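Keeping the Brikgate Cell Running: My Placement Project Report
Kanilthorpe Technical College, Applied Automation, submitted August 28, 2019

When I picked this project I figured I'd be writing a lot of code. I wrote very little. Most of my time went into looking after one robot arm, its gripper and the corner of the lab it lives in (we all call it the Brikgate cell, after the bench it's bolted to), and by the end I knew that thing better than I know my own car.

The job of the cell is simple to say. The arm handles small printed parts, mainly gears on shafts, and we record it doing that so the other students have runs to work with. My part was to get the cell set up properly in May, keep it going through the winter term, fix whatever broke, and write down how I did it so the next person doesn't have to start from nothing.

Setting up

The cell had been sitting for a good while when I got to it, and it showed. The mounting bolts on the base had worked a bit loose, the cables had been bundled up by someone in a hurry, and the fabric backdrop was on the floor behind the bench. I started at the bottom and worked up: base bolts first, then each joint cover, then the wrist plate, and only then the gripper. I'd tell anyone to go in that order! I tried doing the gripper first on my very first afternoon and had to take the whole lot off again when I found the wrist plate wasn't seated flat.

The gripper itself is printed, apart from the bits that can't be. The housing is a truss sort of shape, lots of triangles, so it's stiff but doesn't weigh much, and the screws go into brass threaded inserts set into the plastic. I had 2 of those inserts pull out on me in the first month. Both times it was my fault for cranking down on the screw. The fix is to warm the insert with a soldering iron, ease it back in dead straight, and leave it alone until it's completely cool. I was impatient with the first one and it went in crooked, so I got to print a new housing and learn the lesson properly.

After that I bought a cheap little torque driver from Flesten, a hardware place near campus, and I haven't pulled an insert since. Best money I spent all term.

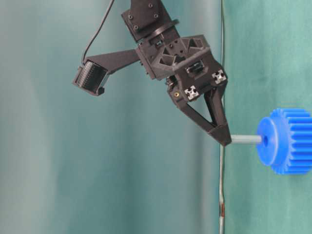

Cables were the next headache. The wrist camera sits out on its own bracket to one side, and its lead has to have enough slack for the wrist to turn all the way around without tugging on the plug. Too tight and the picture drops out halfway through a run. Too loose and it swings into view or catches on something, and then you've got a bent bracket as well. I went back and forth on this for ages. What I ended up doing was turning the wrist by hand to its furthest point with the power off, setting the slack there, adding a bit more than a finger's width, and then clipping the cable up high so the loop hangs away from the work.

Then there are the markers, the little black and white squares stuck on the housing. The software uses them to work out where the gripper is, so if one lifts at a corner or gets a greasy thumbprint on it, the position starts to wander. It's a sneaky fault, too, as everything still moves and looks fine and you only notice when the part gets put down a few millimetres off. I wipe them with a dry cloth at the start of each session now and replace them if there's any curl at all. Print them on matte stock. I did one batch on glossy paper and the lights bounced right off it.

Looking after it day to day

My routine settled down to this, and I've taped a copy inside the cupboard door:

Power off, look over the cables from the base to the wrist.
Wiggle each finger by hand and feel for play.
Wipe the markers and the camera lens (different cloths).
Power on, home the arm, open and close the gripper a few times and listen.
Run one slow pick with a test part before doing anything real.

The listening bit sounds silly but it's how I caught the worst fault of the project. The gripper had picked up a faint click on closing. I ignored it for a couple of sessions, and then the fingers started closing unevenly, one side arriving before the other, and parts were getting twisted as they were gripped. I pulled it apart and found a cracked link inside the housing. You couldn't see it until you flexed it.

The replacement took me 4 attempts. The first print was too tight on the pin, the second was sloppy, the third I'd oriented the wrong way on the printer bed so the layers ran across the weak spot, and the fourth was good. I printed a couple of spares the same evening and they're in the Chamoun box (the old tackle box with that name on the lid) with the pins and the leftover inserts.

How it went

Over the whole project the cell logged 283 runs, and I kept a notebook beside the bench with what went wrong and what I did about it. Nearly all the stoppages were small ones, a cable or a marker or a loose screw. There were only 2 days when I couldn't get it going again, the cracked link being one and a dead power supply the other.

If I did it over, I'd keep the notebook from day one. I only started it after the first insert went, so the early setup is partly from memory. I'd also ask for a second gripper body. Swapping the whole thing and repairing the broken one later on the bench would've saved me a heap of waiting for prints. And I'd put a proper date on every spare part, as I found some fingers in a drawer and have no clue which version they are.

Still on the list for whoever takes over: the base bolts want checking again before next term, the finger tips are getting a bit worn where they grip, and the bracket for the camera could be made thicker at the narrow end. My files are on the lab drive in the Brikgate folder.

© 2019 Kanilthorpe Technical College | Contact the Applied Automation office | Back to top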